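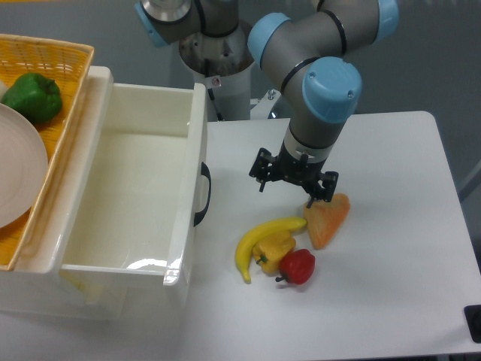 Kitchen and Home Tips from Butesitz
Posted in March by the home page editor

Home | Kitchen | Storage | Cleaning | Small Repairs | Children's Corner

Keeping play food clean and in its place

Play food is a strange thing to store. It is light, it has every possible shape, and it rolls. A banana does not stack on a pepper, and a pepper does not stay where you put it. In our house the toy kitchen stands next to the real one, and for a long time I had plastic vegetables in my cutlery drawer and real teaspoons in the toy oven. After 3 years I have a way of working which is not perfect, but in the evening it goes quickly and the children can do most of it.

Begin on an empty corner of table

Do not sort on the floor. On the floor you always sit on something, and the small pieces go under the sofa. Take a white or light table if you have one. On a light surface you see dirt, broken stems and crumbs of old foam at once, and with a dark table I missed half of it. Put out a few pieces at a time, keep them close together in one group, and leave the rest of the table free for what is already checked.

I put the storage box directly beside the group, so that my hand makes only a short way. When the box is on the other side of the room, the children carry one carrot, then they find a book, and the work is finished for this day.

Look at each piece before it goes in

Three things I look for:

- Stems. The little green or dark stems on peppers are often a separate part pressed into the hole. Pull lightly. When it moves, glue it now, or take the piece away from small children until you have time.
- Seams. Hollow plastic fruit has a line where the halves meet. If the line is open, water goes in when you wash it and comes out slowly, for days.
- Surface. Smooth and glossy pieces are easy. Anything with a rough skin or a crumbly texture holds dust and needs a brush.

A piece with a crack that has a sharp edge goes to the trash. I know the child will ask for it. With us the question comes on Thursday, when the neighbor's girl visits, and then it is forgotten.

Washing the smooth ones

Hard plastic fruit and vegetables I wash in a bowl of warm water with a drop of dish soap. I do not let them soak. A soft cloth is enough for a banana, and for the deep folds on top of a bell pepper I use an old toothbrush, going around the stem and not over it. Rinse, shake, and lay them on a towel with the stem down, so that water which sits in the hollow can run out.

I tried the dishwasher one time. The pieces flew around in the upper rack and one lost its color on the side where it lay against the heating part. It is possible that yours are stronger, but read first what the package says.

Cleaning the rough ones

Foam or soft pieces that imitate bread, cake or melon must not go under water. They drink it like a sponge and smell after. Brush them dry over the sink, then wipe with a cloth that you have wrung out very well. Let them lie overnight in the open air. For a sticky place, a little baking soda on the damp cloth helps. Do not scratch with the fingernail, the outer layer comes off in small bits and then it never looks nice again.
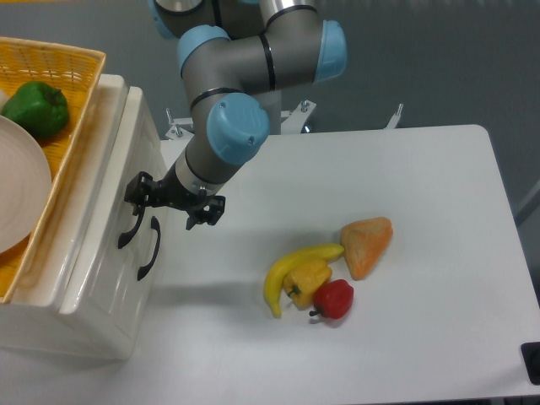

A basket on top, drawers below

The best change for us was to divide the play food by how often it is used. What is used every day lives in an open basket on top of a low drawer cabinet. What is used sometimes lives in the drawers. A plastic basket with a woven pattern is good for this, because air comes through the sides and a piece that was put away a little damp will dry anyway. Also you see from outside what is in it.

Plates are the problem in a basket. A toy plate laid flat covers everything below it, and the child turns over the whole basket to find the lemon. Stand the plate on its edge along the side, like a record in its box, and put the vegetables in the rest of the room. If you have many plates, give them their own drawer.

For the drawers I have small rules:

- Round things and long things not in the same drawer. The round ones push the long ones to the back, where they block the rail.
- Do not fill higher than the front wall. A single plastic egg on top can stop the drawer from closing, and then somebody pulls with force.
- Handles that curve out are easy for small hands, but they also catch sleeves and apron strings. Place the cabinet so that the handles look to the table and not to the walkway.
- A sheet of thin felt on the bottom takes away the noise. I buy it by the meter at the Petersen shop and cut it with kitchen scissors. It should be 1 cm smaller than the drawer on each side, or it makes waves.

Our cabinet is from the Vako series, and I bought it used. It was light enough to carry home alone, but light also means it can tip. Put the heavy things (pans, wooden boards, the cash register) in the lowest drawer. Before you load the top, pull out one drawer completely and see if the back feet come up from the floor. If they do, fix it to the wall.

Cleaning a plastic bin or drawer

An empty bin is washed in few minutes, so do it when everything lies on the table anyway. Vacuum first with the small brush, then wipe with soapy water, then with clear water. The inner corners collect gray dust that becomes paste when it is wet — go in with a cotton stick. Dry the inside with a towel. I was lazy with this in the beginning, and the water stood below the felt.

Pencil marks on white plastic come off with an eraser. Felt pen is harder. Rubbing alcohol on a cloth takes most of it, but try it first on the back side, and do it when the children are not in the room.

How to make the children put it away

Labels with words did nothing for us, and drawings did a little. What helps most is to say one color. "Please bring me all the yellow" sounds like a game, and the banana and the yellow pepper come to the box together. Then red, then green. What has two colors they discuss between themselves, and meanwhile I clean the table.

I also set the kitchen timer to 60 seconds for the last pieces. When it rings, what is still out may stay until the morning. At first I did not like this, but there are less tears in the evening, and a pepper on the table does not harm anyone.

Once in the season I take some pieces away into a bag in the closet and bring others back. The old ones are greeted like new. The bag should be of cloth, closed with a string, and please write on it what is inside. Mine stood next to the potato bag from the Urkholm market, which looks very similar, and I have already carried the wrong one to the stove.

Recent on this page

How to get the onion smell out of a cutting board
Drawer runs heavy: candle wax or soap?
Folding cloth bags so they stay folded
Which baskets from the Urkholm market can be washed
White table tops and turmeric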